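Search this site Enter keywords Go

JONBRIDGE PUBLIC LIBRARY BOARD
Minutes of the Regular Meeting, February

The meeting was called to order at 6:30 p.m. by the Chair, Yi-an Koo. A quorum was present. The minutes of the previous meeting were approved as circulated.

1. Director's Report

Decha Noiphan reported that 1,045 items were borrowed through the Grirport branch during the month. The large-print shelves have been moved to the ground floor, and the outdoor book return has a new lock. Evening hours at Grirport will remain unchanged until the summer schedule takes effect.

Members asked whether patrons had been told of the change to hold notices. Mr. Noiphan replied that a printed slip is being placed in each reserved item and that staff at both desks have been briefed.

2. Reading Room Furniture

The Board reviewed the quote from Ahn for refinishing the long tables. The work would be carried out in two stages so that half of the room stays open. Members discussed the noise expected during sanding and asked that it be completed before opening time. The Director will confirm this with the contractor in writing.
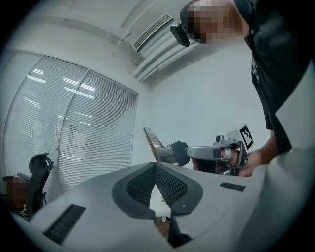
White desk edge and floor, partial view.

Moved and seconded that the quote be accepted, subject to written confirmation of working hours. Motion carried, one abstention.

3. Local History Collection

The Ustitz family papers have been received on deposit and fill 4 boxes. A finding aid is in preparation. The Board agreed that the papers may be consulted by appointment once the deposit agreement has been signed by both parties. Copying charges were referred to the Director for a recommendation.

4. Fees

It was moved that the meeting room deposit be set at $100 for outside groups, with no charge to schools. Motion carried.

5. Public Comment

A resident of Grirport requested more audiobooks in Spanish. The Chair thanked the speaker and referred the request to the Director.

6. Adjournment

There being no further business, the meeting was adjourned at 7:50 p.m.

Respectfully submitted,
Secretary to the Board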